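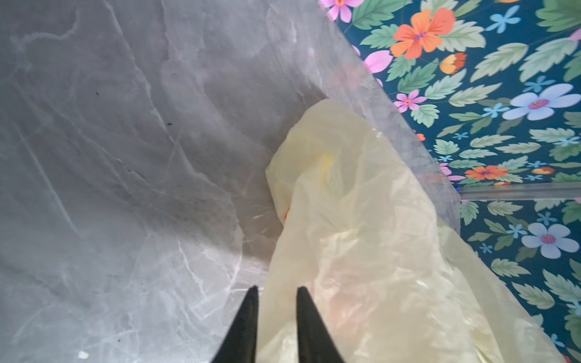

Birgit Strobel

Riria began with a drawer. You have the same one, I'm sure, the one that is stuffed with plastic bags and takes two hands and some language to close. Mine was in a rented kitchen on Mthembu Street, and one January evening it wouldn't open at all.

I emptied it onto the counter and found 110 bags. I had been living alone for six months. I don't eat that much bread.

We now run home-sorting classes for people in the same position, plus a small shop that sells almost nothing (this has been pointed out to us by our accountant). A class is five sessions. The first is bags, and it is always the most popular. We cover the flat fold, the knot, and what to do with the thin crumpled kind, pale yellow or otherwise, that still has something in it and has been sitting on the counter long enough to count as decor. You open it. People have paid us for this advice.

After that come lids, cables, linens and the Paper Session, which runs long. Bring a sandwich.

Our classroom is upstairs in the old Bristik building, next to the dentist. We take up to 11 people at a time and everyone brings one drawer's worth of their own stuff. Please don't tidy it first. We can tell.

For those who can't face the stairs, the Cinen plan is a home visit. I come over with tea, sit down and hold things up until you make a decision. I've been told I have a patient face and a less patient eyebrow.

Classes are booked through the front desk. Leave a message if I don't pick up. The phone is probably in a drawer.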